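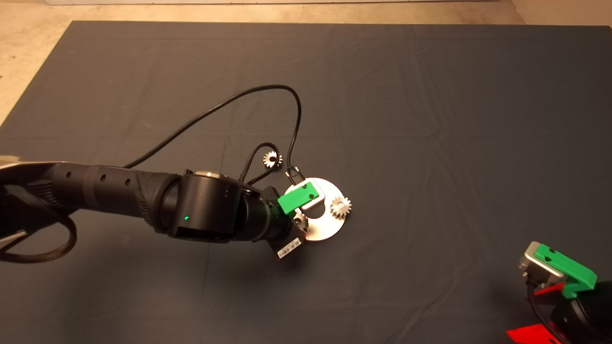

Gripper comparison, pre-run inspection, July 2018. This sheet covers the two-arm cell used to compare the Kirnari and Cesetti finger sets on small metal parts. It is filled in before the first grasp of each session and again after any finger change. Marks are OK, FIX or HOLD. A HOLD stops the session. The trial part is the silver disc with two spur gears mounted on it, and the third gear stays loose on the mat as a separate pick target. Comments are from the most recent inspection unless marked otherwise.

Section A. Work area

A1. Mat laid over the working zone of both arms. OK.
A2. Mat flat enough for grasp height to repeat. FIX. Wrinkles and fold creases remain, including a diagonal one. Height of the disc was taught with the mat in a different position. Re-teach, or smooth the mat and check against the old value.
A3. No hand tools on the mat. OK.
A4. Walkway marked and clear of both arms at full reach. OK. Full reach checked at 21 percent speed.

Section B. Arms and stops

B1. Emergency stop tested on each arm separately. OK.
B2. Emergency stop tested with both arms moving. OK. The second arm stops later than the first. Within limit, but the gap was shorter in the previous check. Compare again next time.
B3. Wrist status light matches controller state. OK.
B4. Joint limits loaded from the correct file. FIX. The controller had the file for the old Cesetti mount. Correct file loaded, arms restarted, B1 repeated.
B5. Shared zone lockout active. OK. Do not disable it for teaching, even with one arm parked.

Section C. Fingers and mounts

C1. Finger screws tight, checked with the driver and not by hand. OK.
C2. Printed fingers free of cracks at the screw holes. OK on the Kirnari set. HOLD on one Cesetti finger, white stress line next to the hole. Replaced from spares, HOLD cleared.
C3. Pads or contact faces clean. OK. Wiped with alcohol.
C4. Closing force set for the part. OK. Limit is 200 for both sets, in controller units. The two controllers do not scale this the same way, so equal settings do not mean equal force. Until the load cell is back, force results go in the log as "set value" only.
C5. Finger closes square on the bracket in the center of the disc. OK with Kirnari. With Cesetti the contact was off center toward the slot and the disc turned slightly under load. Not a safety item, but note it in the results.
C6. Gripper label readable and number entered in the log. OK.

Section D. Cables

D1. Coiled cable has slack at the extreme wrist angle. OK.
D2. Loose cable loops kept out of the closing path. FIX. The loop under the forearm can reach the mat when the arm is low. Tie it back at the forearm, not at the wrist.
D3. Connectors near the part secured or removed. FIX. Any connector resting on the mat has to be moved before the loose gear pick.
D4. Dzene camera cable strain relief. OK.

Section E. Release to run

E1. All HOLD items cleared. Yes.
E2. FIX items allowed to stay open: A2 only, and only for slow runs.
E3. First cycles at reduced speed, one person at the stop. Yes.
E4. Cycle count for this finger set: 200, then repeat Section C in full.

Open point: the Drollberg fingers have not been through this list. The mount needs a spacer and C1 will have to be rewritten for it. No powered runs with that set before then.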